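Cimetti Publishes Service Schedule for Two-Arm Garment Folding Cell

Wrist camera checks, finger tip care and cable inspection brought together in one routine

Dec 7, 2018 – Cimetti today released the full service schedule for the Tornel folding cell, its two-arm workstation for short-sleeved shirts and other light knit garments. The schedule sets out how the cell is to be prepared at the start of a shift, what is to be inspected between batches, and which repairs may be carried out by site staff without a visit from the company.

The document replaces the separate notes previously supplied with the arms, the grippers and the cameras. It applies to all Tornel cells delivered since July and may be used with earlier cells once the current control software has been installed.

"Our customers asked for one set of instructions in the order in which the work is done," said Danuta Mazurek, director of customer service at Cimetti. "A technician who opens the cell in the morning should be able to begin on the first page and stop when the machine is ready to fold."

Start-of-shift setup

Under the schedule, setup begins with the table. The surface is wiped with a dry cloth, then with a damp one, and left clear of lint. Both arms are then sent to their park positions and the grippers are opened and closed at low speed. The technician listens for uneven travel and compares the stopping point of each finger with the reference mark in the control panel.

Camera checks follow. The wrist cameras sit close to the fabric during a fold and collect fibers more quickly than any other part of the cell. Each lens is cleaned with a lens tissue, and the technician then views the live picture with the arm in several poses. Straight edges and panel joints should appear sharp in the wrist view, including when the wrist is turned well away from the table. A soft or hazy edge calls for a second cleaning. If the haze remains, the lens cover is replaced.

The final step is a test fold with a plain or printed T-shirt set aside for the purpose. The shirt is laid flat with the neckline toward the near side of the table, and the sleeves are turned in over the body. Cimetti recommends that the same shirt be used throughout a week of operation – a garment that has been handled many times will crease differently from a new one, and changing shirts daily makes the results harder to compare.
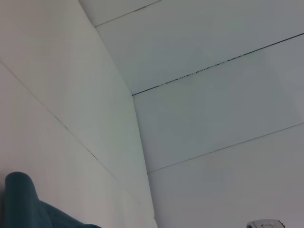
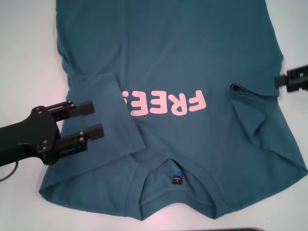

Tornel folding cell, camera views. Second picture: a printed T-shirt on the table with both sleeves turned in and the two grippers at its sides.

Sleeve folds and gripper adjustment

The schedule gives particular attention to differences between the left and right sleeve. Where one sleeve lies flat with a straight cuff and the other remains crumpled, the technician is instructed to repeat the fold before changing any settings. A single poor fold may come from the way the shirt was laid down. If the same side is loose on three test folds in a row, the gripper on that side is taken out of service for inspection.

Inspection covers the finger tips, the screws at the finger bases and the gap between the fingers when closed. Tips that have become polished no longer hold thin knit fabric well and are to be replaced in pairs. Screws are tightened with the torque driver supplied with the cell. They are not to be tightened by hand key, and thread locking compound is to be used only where the schedule calls for it.

"Most of the calls we receive about sleeves end with a new pair of tips," said Gebremedhin Gudeta, who leads field service for the Tornel line. "The part is small and the change is quick. We would like sites to feel confident doing it themselves and to record it when they do."

Cables and wear parts

Gripper cables are to be inspected every 40 hours of operation. The cable must hang with enough slack for the wrist to turn through its full range, but must not reach the table surface when the arm is low. A cable that drags across a garment can shift the fabric and spoil a fold that the fingers have made correctly. The technician checks the outer jacket for flat spots, confirms that the connector is fully seated, and moves the wrist through its range by hand with power removed.

After 1,000 hours, the cables and finger tips are replaced regardless of condition, and the arms are calibrated again against the table. Calibration requires 2 trained people and should be planned for a period when the cell is not needed for production. Replacement parts are available through Oltico, which holds stock for the Tornel line and ships directly to sites.

Experience at Duda

The schedule was reviewed before release by the maintenance staff at Duda, a garment finishing company that operates Tornel cells. Comments from Duda led to several changes, among them a printed log sheet for gripper work and a clearer order for the camera checks.

"We had been cleaning the lenses at the end of the shift, and by morning there was lint on them again," said Jozefína Oravec, maintenance supervisor at Duda. "Moving that step to just before the test fold was a simple change, and it has been easy to keep to."

Availability

The service schedule is available now to all registered Tornel customers at no charge, in print and as a download. Training sessions for site technicians will be led by Maja Jasińska of the Cimetti service department. Customers may reserve a place through their usual service contact.

About Cimetti

Cimetti designs and supports automated workstations for garment handling, finishing and packing.

Press contact: Igor Baran, Communications, Cimetti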